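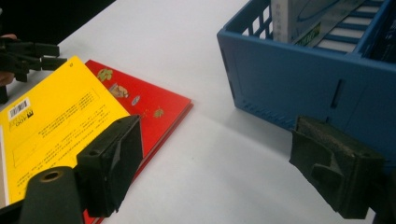 Taha Abdel Hamid: did they fix the ferries or not? Played the beta all through June and my islands starved every single winter with boats full of grain sitting right there at the dock. Not paying for it again until someone tells me the ferries work.

OK so, ferries first then, everything else after. They mostly work. Boats unload now. They still queue up in a dumb way if you put two docks on the same bay, and I lost a village to it once, but I could see why and I could fix it, and in the beta you couldn't do either. If that was your only question, Taha, yes, buy it. Everybody else keep reading.

Grarkden review (PC)
09/05/2019

Grarkden is the new island builder from Çetinkaya, the same small team that did Devia. If you played Devia you know roughly what you're getting. Slow start, nice water, menus inside of menus. You run a chain of islands, each one has something the others need, and you spend most of your time moving stuff between them before the weather turns. No combat at all. There's a rival trading house, the Okier, and they will undercut your prices and buy up good land, but no one shoots anyone.

I'm 21 hours in on the normal setting. One finished campaign, one abandoned, one sandbox map I keep going back to when I should be in bed.

The start

Rough. The tutorial covers roads, houses, fishing and then just sort of stops. It never mentions storage priority, which you need by the second winter. I found it by right clicking on a barn out of frustration. Same with the tide table. There's a whole tide table! It decides which docks can take the big boats and when, and it's tucked in the corner of the calendar screen with no label on it.

Once you know about those two things the game opens up a lot. Set barns to "keep" on the small islands and "send" on the big one. Do that before your first snow. Would have saved me the abandoned campaign.

The middle

Best part by far. You've got three or four islands going, people are moving between them for work, and you start to see little patterns. Families follow the salt harvest. Kids who grow up on a fishing island are better on boats when they're adults, and worse at farming, and kind of grumpy if you make them farm. Devia had a bit of this but it was all numbers on a card. In Grarkden you can follow one person for a whole year and it makes sense, where they go and what they carry and who they eat with.

The Okier are good too. I expected to hate them. They send a letter each spring with an offer and the offers are sometimes really fair, and sometimes a trap, and the letter doesn't read any different. I sold them a useless rock at the north end of my map and two years later they had a lighthouse on it and were charging me to go past. Very annoying. Loved it.

Trading screen is a mess though. You can't sort by island. You can sort by good, by price, by season, but not by where the stuff actualy is, which is the one thing I want to know every time I open it.

The end

Drags. The last campaign goal is a city of 4000 people and getting to 2000 is fun and getting from there to the end is waiting. All your problems are solved by then. You have the warehouses, you have the big boats, the Okier have gone quiet, and you just build the same housing block over and over. I put it on fastest speed and made dinner. There's an ending scene, short, pretty music, fine.

Speaking of fastest speed – it chugs. My machine isn't new but it isn't terrible, and past the halfway point of a big city the fast setting is barely faster than the middle one. Turning off the crowd detail helped. Turning down the water helped more, but then what's the point, the water is the best looking thing in the game.

Bugs and so on

One crash, while saving, and the autosave from a few minutes before was fine. Bridges sometimes lose their railings when you load. A goat got stuck on a roof and lived there for what must have been six game years, still giving milk. The docks thing I mentioned up top. Text is too small if you play on a TV and the only option is "large" which isn't large.

Controller support is in but I wouldn't. Placing roads with a stick is misery. Mouse and keyboard.

Sound is lovely, I should say that somewhere. Wind changes depending on which side of the island you're looking at. Gulls get louder when the catch is good. I started using it to check on the fishing without opening the menu.

Sandbox

This is what I'll keep playing. You pick the size of the chain, how harsh the winters are, whether the Okier are there at all. I'd leave them in, it gets sleepy without them. Long winters plus small islands is the setting to try after the campaign, it's tight the whole way and you never get to the boring part. Map seeds can be shared by typing in a word. Mine is "pickle" on medium, two big islands with a nasty channel in between. Put your first dock on the east side, trust me, I put it on teh west and the boats couldn't get in half the year.

Price

It's 20 dollars, and there's no extra stuff to buy, at least right now. For that money I think it's an easy yes if you liked Devia or you like this kind of game in general. If you bounced off Devia for being slow then no, this is just as slow, it's only nicer to look at and a lot smarter about people.

Good: people with real lives, the Okier letters, sound, sandbox options
Bad: tutorial, trading screen, final stretch, slowdown in big cities

Score: 8 out of 10. Would be a 9 if the campaign stopped sooner.

Will update if the next patch does anything for the two docks problem. Post your map words in the comments, I want ones with bad harbors.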